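Clearing the Table, Session 4
Sowah Household Skills, course handout

Welcome back, everyone! We begin with leftovers, so empty any cup over the clear box and take your time about it. 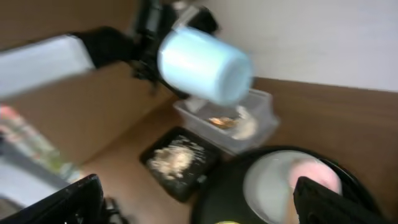
Scraps before stacking

Keep the plate on the round tray until you have dealt with what's left on it.
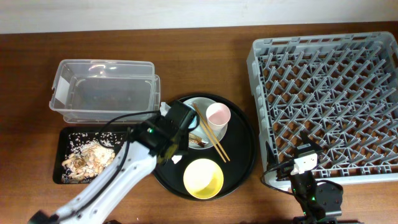
Walov Dullivov
Course tutor, Drirkden

Rice does love to wander, so do look over the small tray as well, and put any foil or tissue to one side for sorting later on.

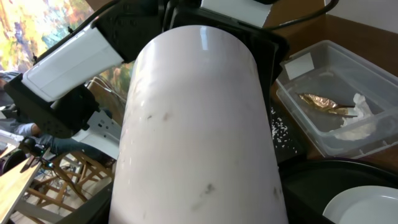

Fig. 3. Foil and tissue in the clear box, with rice scattered nearby.

For October, please read page 2 of the washing-up notes.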